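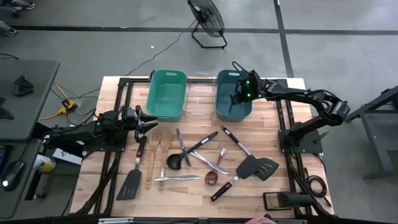

Section 4. Return to Service, Cell 12

The Handamton facility maintained a register for every cell on its floor, and the register for Cell 12 was the longest. Technicians were required to enter each fault, each adjustment, and each part replaced. They were not required to enter anything else. Over the years a number of them had done so regardless, and the management of Flivow had never issued a notice against it.

Takeshi Ueda assumed responsibility for the cell in August. His appointment letter ran to four paragraphs, of which three concerned parking. The fourth stated that he was to restore the two-arm sorting station to its rated performance, namely 1000 consecutive transfers of kitchen utensils from table to bin without operator assistance. The last recorded run had ended at transfer 100. The cause was given in the register as "right arm, disagreement."

He read that entry several times. The handwriting was neat, and the initials beside it belonged to a person no longer employed by the company.

The procedure for recommissioning was known to all staff. The table was to be leveled first. The bases of both arms were to be checked at the rail, and the bolts marked with paint after tightening. The utensils were then to be laid out without any order, wood and metal and black plastic together, as a household might leave them. Mr. Ueda carried out these steps on his first morning and signed for each one. He found the right base loose by a quarter turn. He corrected it, marked it, and recorded the correction.

The left arm passed its homing test at once. The right arm passed also, but stopped afterward above the dark bin and remained there. No fault was displayed. The green lights on the gripper stayed lit. When he instructed it to proceed to the wooden spoon, it proceeded to the wooden spoon, lifted it correctly, and carried it to the dark bin, although the program assigned wooden articles to the clear one.

Mr. Ueda repeated the test with the slotted spatula and obtained the same result. He consulted the manual supplied by Fukuda, the maker of the controller, and followed the guidance on page 31, which advised that the bin positions be taught again from the beginning. He did so before lunch. After lunch the arm placed a table knife in the green bin, as it should, and the wooden spoon in the dark bin, as it should not.

At 4:40 in the afternoon he telephoned the Clotach service desk. The representative was courteous and asked for the number of the job file. It was 2668. She asked him to read the number stored in the arm itself. It was 1221.

"Those are different files," she said.

"I had gathered that," said Mr. Ueda.

"File 1221 is an early one. It was written when the cell had two bins. There was no clear bin at that time, so everything made of wood went into the dark one. Someone has restored the right arm from an old backup. The left arm will be running the current version."

He thanked her and wrote this down in full. It was the kind of fault he respected. The arm had been following its instructions with complete accuracy, and had done so through a loose base, an interrupted run, and a long season of being called unreliable in ink.

He loaded file 2668 into the right arm, compared the two controllers line by line, and taught the clear bin once more. Its walls were difficult to see from where he stood, and he found the near rim with a fingertip before he set the point. Then he started the run and sat down on the stool.

The arms worked on into the evening. At transfer 100 Mr. Ueda stood up. The right arm took the wooden spoon by its handle, crossed the table, and released it over the clear bin. It reached next for the ladle. He remained standing until transfer 140, when his knees began to object, and then sat down again.

The register entry for that night is brief. It gives the file number, the torque applied at the right base, and the result, 1000 of 1000. Beneath the old entry, beside the word "disagreement," there is a small correction in a different hand — "resolved in favor of neither party" — followed by the initials T.U. and the time, 11:52 p.m.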